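Buy the small things first
An opinion on robot budgets, written after one year of planning

When a company decides to spend money on robots, the first question in the meeting is always the same: which arm? People open catalogues, compare reach and payload, and argue about the colour of the stand. I have been in these meetings at Kerkeo for one year now, and my opinion has become quite strong. I think the arm is the last thing we should buy, and that most of the first budget should go to grippers which a person holds in the hand, and to the hours of the person who holds them.

I will explain how I came to this, and also where I am not certain.

Our plan in June had one big line and many small lines. The big line was an arm with its controller, offered by Dallier. The small lines were called "accessories". In this word we had put the hand-held grippers, the marker cards, the cables, the storage and the working time. I do not blame anybody for it, I wrote the table myself. But a word like "accessories" is dangerous in a budget. When the total is too high, it is the first place where people cut, and they cut without asking what is inside.

Then we began with the hand-held work, mostly so we would have something to do while the arm was under discussion. It is done in a normal office room, with blinds on the glass wall and a plant on the cabinet.
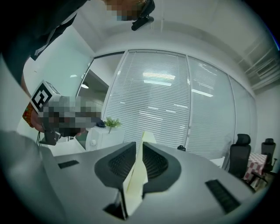
After the first weeks I understood that the cost of this work is very different from what I had written. The tool itself was a fair price. Ritier sold us the pair for 2000 euros, and Cifuentes was cheaper by 600 but could not promise spare fingers. I chose the expensive one and I would choose it again. A finger is a part which wears, and a finger that you cannot replace makes the whole tool a thing for the shelf. If you ask for only one extra line in an offer, please ask for the price and the delivery time of the fingers.

We did not ask, and the first spare set needed 14 working days. In this time we could work only with one hand. Tasks for two hands are the reason we bought two grippers, so you can imagine how useful it was.

The second cost is the person. My colleagues in finance like to say that the operator is "already paid". This sentence makes me a little angry. The person who does the demonstrations does not do another work in the same hour. Standing with two tools in front of a desk, and doing the same small movement many times with full attention, is tiring. After lunch the movements become less careful, and we have stopped to plan any session after four o'clock. So a honest budget has a line for this person, with breaks counted inside. When I made this line for the first time, it was bigger than the line for the grippers, and the room was quiet for a moment.

The third cost is all the things which go between other things. Cables, power strips, chargers, a place to put the devices when the hands need rest. They are cheap one by one. We ordered them one by one, too, and this was our mistake, as each order has its own approval and its own delivery fee. At the end of the quarter I made the sum of only the delivery fees and the small adapters, and it was 707 euros. For this money we could have bought a good trolley and had the floor free.
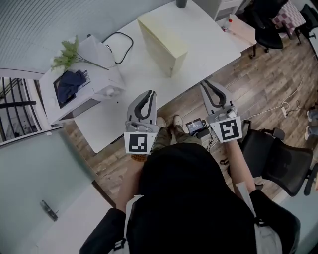 Against my opinion there is one argument that I must take seriously. A manager from production told me that without an arm there is no date. The supplier of an arm gives you a delivery week, a training day, a warranty. The project has a shape. With hand-held tools you only collect and collect, and after half a year somebody from above asks where is the robot. He is right that this question comes. It came to us also.

My answer is that the date of the arm is not the date of the result. An arm that arrives before you know your tasks is a very expensive stand for dust. I have seen this in my former company, where the arm was too short for the table it was bought for, and it was sold after two winters for a price I prefer not to write. If that company had first spent a season with tools in the hand, it would have known what objects, what height of the table, one arm or two. These are exactly the fields in the order form that we were not able to fill in June. Now I can fill most of them, and the offer from Dallier has become smaller, for we do not need the long reach.

I should also say where my advice does not fit. If you want to move heavy parts, a hand-held gripper teaches you very little. If your task is one fixed movement which never changes, a classic machine is better and you can forget all I wrote here. My opinion is for companies like ours, with light objects, boxes and card, on normal tables, with tasks that change each month.

For such companies the office can stay as it is. We did not build a special room and I am glad about it. The finance department asked me for a price for a laboratory, with new floor and new light, and I took it out of the plan completely.

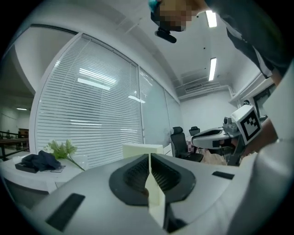 What I would write in the next plan

One line for the grippers, with a spare set of fingers in the same order. One line for the operator, in hours, and never with zero in it. One line for cables, power and storage, ordered together and approved one time. The arm comes on a separate page, with no price yet, only the list of what we must know before we ask for the price.

I have sent this version to the management with the old one beside it. The total for the first half of the year is lower, but the part for people is higher, and I expect that the discussion will be about this part. I am ready to defend it.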